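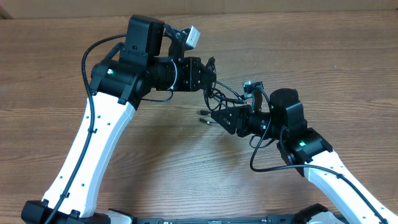
Napaporn Rojanasak wrote:

> I have read the draft schedule for the convoy phase at Vunville and I don't think the radio part will work as written. The draft puts all the vehicles on a single net from the gate to the turnaround point. Last time we did that, the rear vehicles could not get a word in. The recovery truck called in a breakdown and the convoy commander didn't acknowledge until the lead vehicle was already through the village. I would split it into a command net and a convoy net and give the recovery truck a radio on each.
>
> Also, the night serial has no comms check before it. The day one does. Was that left out on purpose?
>
> Last point. The students from the medical company get the radio class after the convoy phase. They should get it before.

Napaporn, thanks for going through it. Replies in order, and then a few things for the whole list.

On the two nets, I agree in principle. The problem is sets. We have 64 students in July, which with drivers and staff comes to 16 vehicles on the road. Plondov has confirmed the loan of the vehicle radios we asked for, and the number we asked for was one per vehicle plus spares. If the convoy commander, the deputy, the recovery truck and the ambulance all need a second set, we use up the spares and have nothing left if one fails on the north road, where they do tend to fail. I've written to Plondov to ask for more. If they say yes, we go to two nets. If they say no, I would keep the single net and make the rear vehicles report through the deputy, with everybody else off the air unless it is a contact, a casualty or a breakdown. It is slower but it can be trained in a morning.

Please don't change your lesson plan until I hear from them.

On the night serial, no, it wasn't on purpose. I copied the timings from the old schedule, where both serials ran back to back and the check was done once for the two of them. Now there is a meal and a vehicle inspection in between, so sets will be switched off and moved around. I have put a check in at 1930, before the night orders. Sachiko Onishi will run it from the control tent. Any vehicle that does not answer gets looked at before orders start. We won't hold up the whole column at the gate for one radio again.

On the medical company, you are right, but I can't move it by myself. They arrive from Stenisik a day after the others because their own unit has them on a range until then. Usa Meesuk has offered to go over there and teach the basic voice procedure at their camp the evening before they travel. She needs a room, a whiteboard and a few handsets, and they have the first two. Could you let her have your slides? Only the part on call signs and the casualty request. The rest can wait until they are here.

Now for the whole list.

Route. The farm track past the quarry is closed to us. The owner is fixing the culvert and doesn't want heavy vehicles on it. The convoy will turn at the water tower instead and come back the way it went out. This makes the return leg longer and means we meet school traffic if we leave late, so the departure time in the schedule is a real one. Clementina Macedo is redrawing the strip map. Throw away any copy that shows the quarry loop.

Checkpoint serial. We had complaints from the last course that the role players at the checkpoint all behaved the same way. Students worked out after the first vehicle what they had to say and passed it back along the column. This time there will be three scripts and the checkpoint commander will pick one for each packet. Please keep the scripts to yourselves. I have seen them left on the hood of a jeep.

Vehicles. Ķēniņš has finished the brake work on the two older trucks and they passed inspection. The white pickup did not, and will not be back in time. Its place in the column goes to the minibus. The minibus has no mount for a vehicle radio, so whoever rides in it carries a handset, and the range on those is poor past the ridge. I suggest we put it in the middle of the column. If anyone wants it somewhere else, tell me why.

Speed. The draft says 50 on the paved road. I had a question about whether that is a limit or a target. It's a limit. The lead vehicle should go slower than that so the back of the column does not have to go over it to catch up. Students always find this hard to believe until they have driven last.

Water and rations. Each vehicle carries its own for the full day plus the night serial. We aren't sending a resupply run out this year.

Instructor cover. Mayuree Luangrath can't do the second convoy day. I need one more person who is qualified to ride in the lead vehicle and stop the exercise. It is a long day and you will be sitting down for most of it. Reply to me directly, please, and leave the list out of it.

After-action notes. Over 50 comments came in from students last year, and a good half of them were on the orders process and had little to do with driving. Most said the orders were too long and that drivers were not in the room. So drivers will be in the room this time, and the convoy commander will give orders off a model on the ground with the vehicles laid out in sequence. Bring something to stand for your vehicle. Blocks of wood are fine.

I'll send the corrected schedule when I have Plondov's answer. The one in the shared folder is still the old one, apart from the 1930 check, so go by this message wherever they disagree.

One more for Napaporn: the frequency card in your lesson still has last year's alternate on it. Sachiko has the new one.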